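Skurkivska Project: Progress Report to the Mansilla Fund

Prepared by Shabnam Siddiqui, Zedwood
February 6, 2023

Summary

Work in this period was on collecting demonstrations by remote control. An operator moves the arm through a task using a hand controller while the system records the joint positions, the gripper opening and the wrist camera view. We recorded 843 demonstrations against the target in the grant agreement, and 231 of these have been checked and labelled. The rest are waiting for review.

Work done

The arm was set up in the small bay at Zedwood with a green backdrop and a beige work surface. We started by guiding the arm by hand, holding it above the wrist and leading it through each movement. This was quick to learn but tiring, and operators' hands kept getting into the wrist view. We moved to remote control after the first 100 recordings. The hand-guided set has been kept but is stored separately and will not be used for training without your agreement.

Five operators have now been trained. Graciela Olivares wrote the operator notes and runs the practice sessions. New operators practise on single objects before they are allowed to record, and most were comfortable with the controller by the end of their second session. The hardest part for all of them is judging depth from the wrist view alone.

Close-set objects were added in February. The operator has to bring the open gripper down over items standing next to each other, choose one, and lift it clear without knocking its neighbour. 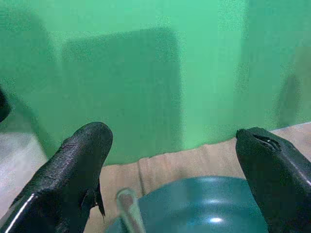 Photo: Zedwood, wrist camera

Clear and shiny items remain the most difficult. In the view above, the clear cylinder overlaps the edge of the glossy teal object, and the operator has to settle on which of the two to take before closing the fingers. Operators tend to slow down here, and some of the recordings include long pauses. We are trimming pauses at the review stage but keeping small corrections, as we want the arm to learn those too.

Problems and changes

The finger covers need replacing. A small flap of black material has come away on one finger, and there is a crease or tear across the tip of the other. Replacement covers have been ordered from Clorkance and the cost falls within the existing parts budget.

The wrist images are grainy and the focus is soft. We will try a brighter lamp before asking for money for a different camera. Shadows on the backdrop are also heavier than we would like — moving the lamp should help with both.

Review is behind schedule. Only two people can label recordings at present, and Graciela will train a third.

Next period

Finish labelling the remaining recordings. Fit the new finger covers and repeat a short set of the close-set object task, so that the old and new covers can be compared. Begin a first training run on the checked recordings only.

We ask the fund to confirm whether the hand-guided recordings may count towards the target. No change to the overall budget is requested.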